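Play kitchen corner opens at the Pikton toy library

Aug 3, 2026

Big news for small cooks! The toy library in Pikton has a kitchen table now, and I went over to poke around. I stayed way longer than I meant to (I have no kids with me these days, so no excuse).

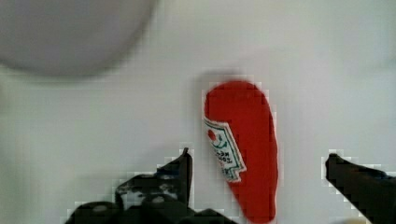
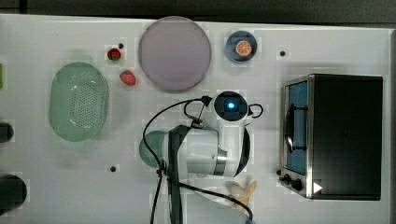 My favorite is the red ketchup packet, though the strawberries and the orange slice in its little blue dish came close -- and there's a toaster oven too! Sets can go home for 7 days.

Nobuhle Ngcobo wrote in to say that her two would happily serve lunch from that table until closing, and she'd like to see some pretend bread added next. Borrowing starts at 3 every afternoon.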